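放課後英語ひろば「Nakeo」 秋からの学習サポーター募集

夏休み前の最後の回で、子どもたちに「秋になったら何をしたい?」と聞いてみたところ、お店やさんごっこを英語でやりたい、絵本を自分で作りたい、外国の小学校に手紙を出したいと、黒板に書ききれないほど声が上がりました。できるだけかなえてあげたくて、いっしょに教室に入ってくださる方を探しています。

Nakeoは、ミズノ(Mizuno)学習センターの2階で開いている、小学生のための英語の教室です。今は1年生から5年生までの子が通ってくれていて、低学年は歌とゲーム、高学年は短いお話づくりが中心です。テストはありませんし、宿題もめったに出しません。そのかわり、おしゃべりはとてもにぎやかです。

お願いしたいのは、16時からのクラスの補助です。教材を配ったり、発表の順番を待っている子の話し相手になったり、ときには英語でお客さん役をしていただいたり。英語の資格は問いません。発音に自信がなくても、間違えたときに笑って言い直せる方なら大歓迎です(わたしもしょっちゅう言い直しています)。学生の方、子育てが一段落した方、日本語を勉強中の留学生の方も、どうぞ遠慮なくお声がけください。

活動は週1回から、期間は9月から3月までです。交通費として1回648円をお渡しします。初めての方には、教材「Hultness」を使った半日の練習会を8月に開きますので、どうぞ手ぶらでいらしてください。 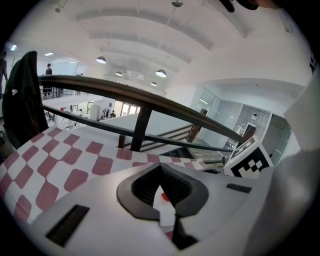
文・Nakeo教室 運営担当

お申し込みは、センター1階の受付にある用紙にご記入のうえ、121番の棚へ入れてください。志望動機は2、3行でかまいません。見学だけでも喜んでお迎えします。その場合は、用紙の余白に「見学希望」と、ご都合のよい時間帯を書き添えてくださいね。締め切りは7月末ですが、迷っているうちに過ぎてしまったという方も、まずは受付でご相談ください。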